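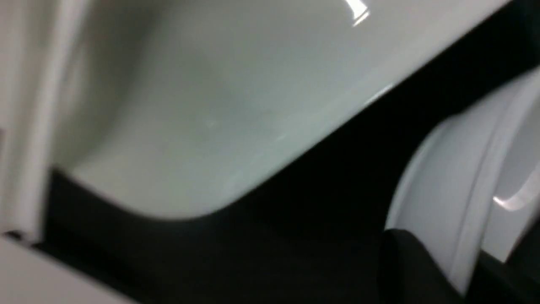
Sotico in gloss white, along the rounded lip.

Sotico Large Shell, Gloss White
Zidero Display Hire and Sales

Available to rent or buy
Color: white, and only white
Weight: 17 pounds
Rated load: up to 70 pounds, resting flat
Rental period: one week and longer
Deposit: $20 per shell

What it is
The Sotico is a big, smooth, curved white thing that holds other things while people look at them. Our catalog calls it a display shell. Customers have called it the dish, the tub, the half egg and, on one invoice dispute, "your alleged bowl." All of these will get you the right item if you phone.

The surface is glossy and dips gently toward the middle, so whatever you put in it tends to settle there and look chosen. The lip is rounded and slightly thickened. You can pick the shell up by it without feeling that you're being punished for something, and a sweater draped over it won't snag.

Where people use it
Mostly in store windows and at trade shows. Scarves, bath towels, lemons, paperbacks, gloves. It does well with anything soft or anything bright, and it is very unkind to beige. Precious Pretorius dresses windows for a living and has rented six of these from us every February since we started stocking them. She fills them with wool socks. We asked if she might like to try something else one year and she would not.

It isn't rated for food contact. Wrapped candy is fine. Soup has been asked about more than once, and the answer hasn't changed. Please don't stand in it, seat a child in it or float it.

Lighting
Gloss white picks up every lamp in the room. If you point a spotlight straight at the shell you'll get a hot bright streak near the top and not much of the product you are trying to sell. Set the light off to one side and let the curve do some work. Soft light from above gives you a warmer tone on the high side and a cooler gray down in the dip, and most people find that flattering. The space under the lip goes dark whatever you do. Use a dark floor or tablecloth and it looks deliberate.

Cleaning
Soft cloth, warm water, a drop of dish soap. Dry it right away or you will be able to read the history of every droplet. Skip scouring pads, window spray and the corner of your sleeve with the button on it. Fingerprints show. We can't do anything about this except suggest that the person carrying it be a different person from the one eating the chips.

Small scuffs usually come out with the Bonuditz polish, sold separately. Rub in circles, then stop. Lerato Jacobs in our workshop would like it known that most of the damage she sees was done by somebody fixing a smaller damage.

Moving and storing
One person can carry it, though it's awkward in doorways and you will look like a turtle. Shells nest, but put the felt sheet between them or they'll squeak and then scratch. Store with the lip down. Stored the other way up, a shell collects pens, receipts and eventually a coat, and by spring it's furniture.

Do not ship it back in a box of your own devising. The return carton comes with the rental. If you've thrown it out we charge for a new one, and yes, we know it looked like trash.

Goes with
Darwish stand, low. Three rubber feet, grips the underside, tilts the shell toward the customer. Tilt it past 20 degrees and the contents leave.
Felt sheet, pack of six.
Bonuditz polish, small tub. The large tub will outlive you.

Customer notes
"Looked great, weighed less than I feared, got it home in a hatchback with the seats down. My cat has claimed it and I'm now buying it." — Marietjie Maluleke

"Nice shell. Arrived with somebody else's glitter in it. They took the cleaning fee off, so fine, but I am still finding the glitter." — Danica Havlíček

Ordering
Call or come by the counter and ask for Tumelo Mofokeng, who keeps the rental calendar and guards it. Holiday weeks go early. Have your dates, your delivery address and the width of your narrowest door ready. He will ask about the door, and he'll want a measurement.

Rates updated July 28, 2023.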